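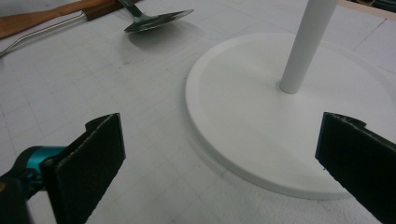

Section 4. Preparing and Maintaining the Gridded Work Surface

4.1 Scope

This section covers the placement, leveling, cleaning, and inspection of the gridded work surface used with the Tomon bench system. It applies to benches installed in the main workroom and in the Sawatzky annex. Persons who have not completed the bench orientation should read Section 2 before continuing.

The work surface is a light-colored sheet marked with fine gray lines in a pattern of squares. The lines are a guide for placing and aligning work. They are not a substitute for a calibrated rule, and measurements that will be recorded must be taken with the steel rule kept in the bench drawer.

4.2 Placing the Surface

1. Clear the bench top completely, including the tool rail.
2. Wipe the bench top with a dry lint-free cloth. Run a hand over it and remove any grit or dried adhesive.
3. With a second person, lower the surface onto the bench with the printed lines facing up. Do not slide it into place.
4. Align the front edge of the surface with the front edge of the bench.
5. Check that one set of grid lines runs parallel to the tool rail. Lift and reset the surface if it does not.
6. Press down at each corner. The surface should not rock or lift.
7. Fasten the corner clips finger-tight.

CAUTION: Do not use a screwdriver or pliers on the corner clips. Overtightened clips raise the middle of the surface and distort the grid.

Note: A surface that has been stored rolled must lie flat overnight before the clips are fitted. Weights may be placed on the corners during this time, provided that a folded cloth is put under each one.

4.3 Lighting

Set the bench lamp so that light reaches the surface evenly from both sides. The grid lines are thin and pale and become hard to follow when the lamp is set too low or when the operator's shadow falls across the work. If the lines cannot be read from a seated position, raise the lamp one notch and check again.

Annex benches have a single overhead fixture. Operators there should request a clip-on lamp for any task that depends on the grid.

4.4 Routine Cleaning

Clean the surface at the end of each work period and before any change of material.

1. Remove all work, tools, and fasteners.
2. Brush loose particles toward the front edge and into the tray. Small dark specks are usually foam or rubber dust and will brush away.
3. Dampen a white cloth with Bimon surface cleaner. Apply the cleaner to the cloth, never to the surface.
4. Wipe along the grid lines, first in one direction and then in the other.
5. For gray smudges, hold the damp cloth on the mark briefly, then wipe lightly. Repeat no more than 2 times.
6. Dry with a clean cloth and leave the surface uncovered until no moisture remains.

CAUTION: Acetone, paint thinner, and abrasive pads remove the printed lines. A surface damaged in this way cannot be restored and will be withdrawn from use.

4.5 Marks and Wear

Light scuffs are normal and do not affect use. Enter them on the bench card only if they cross a grid line and make it hard to read.

Report the following to the bench supervisor before starting work:

— a cut or gouge that can be felt with a fingernail
— a stain that remains after cleaning under 4.4
— lifting at any corner
— missing or broken grid lines in the central area

The supervisor will decide whether the surface may stay in service, be turned end for end, or be replaced. Turning the surface moves the worn area away from the operator and is often sufficient for general assembly — it is not acceptable for alignment work.

4.6 Replacement

Replacement surfaces are ordered from Nultum under stock number 156. Requests are made on the standard supply form and must include the bench number and the reason for replacement. Stock is reviewed each May, and requests received before that review are filled first.

Worn surfaces are returned flat to the supply room with the word WITHDRAWN written across one corner in permanent marker. Do not cut them up for use as drawer liners or packing.

4.7 Contacts

Bench supervision and annex lighting: Ginette Boychuk
Supply requests and returns: Jaxon Wong

Section 5 covers the tool rail and drawer inserts.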